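Drop table

Last updated: March 15, 2020

A drop table is a table, desk or other flat piece of furniture in a home that is used mainly for putting things down. The term covers both surfaces set aside for the purpose, usually near a door, and ordinary tables that have drifted into it. Other names include dump table, landing spot and catch-all. Writers on housekeeping disagree about whether the drop table is a kind of furniture at all or only a polite word for clutter, and the second view has more going for it.

Origin of the term

The phrase is often said to go back to 1752, when a household inventory from Cleltstead is supposed to have listed "one droppe table, oak, in the passage." The inventory has never been produced. The earliest version of the story that can be checked is in a sales leaflet from the furniture maker Vurnier, which at the time was selling a narrow hall table under that name. A more likely source is the drop-leaf table, shortened in speech and then given a new meaning by people who no longer used the leaves.

Contents

Lists of what ends up on a drop table tend to be tidier than the tables. Keys, mail and gloves appear in nearly all of them. In practice the mix also takes in clothing, paint and hobby supplies, paper bags, decorative objects with no fixed place, and small electronic devices whose cables make them a nuisance to move.
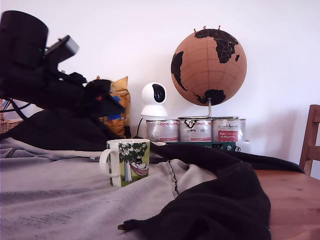
The Hilley handbook of home storage sorts such contents into "transit" items, which are going somewhere else, and "resident" items, which are not. The distinction is easy to state and hard to apply. A can of paint may be in transit for several years. The handbook suggests asking the owner, a test that mostly measures how hopeful the owner is.

Fabian Bühler, in a short study of 56 homes, proposed a third class for things set down only to hold up or contain something else. He called these "carriers" and argued that they explain why drop tables fill faster than they empty. The sample was drawn from his own neighbors, and he did not say how the homes were picked – a weakness his supporters seldom mention.

Layering

Soft goods are the usual starting point for a second layer. A folded or half-folded garment makes a surface of its own, and other things are then put on top of it. A white cup standing on a gray sweatshirt-like garment, with a small blue container lying on its side in the cup, is layering in Bühler's sense: nothing can be done about the clothing until the cup goes somewhere. A knitted garment with a zipper lies across the same gray fabric, and jars stand on the wood behind. 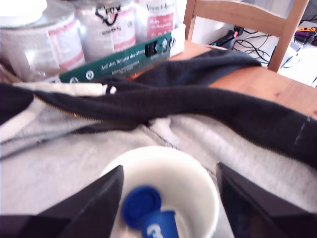
Claims about how long a layer lasts should be read with care. The figure most often repeated is 90 days, after which the bottom item is said to be "forgotten." It comes from a Montoya storage catalog, which gave no source and sold baskets.

Remedies

Most advice takes one of two forms. The first is to give the table edges, in the shape of trays, boxes or baskets. Vurnier claimed that roughly 900 buyers of its divided tray kept a clear table afterward, but the count was taken from reply cards sent in by satisfied customers. The second is to remove the table. Reports of this are few, and several describe the same pile on a chair by September.

See also: Drop-leaf table; Hall furniture; Junk drawer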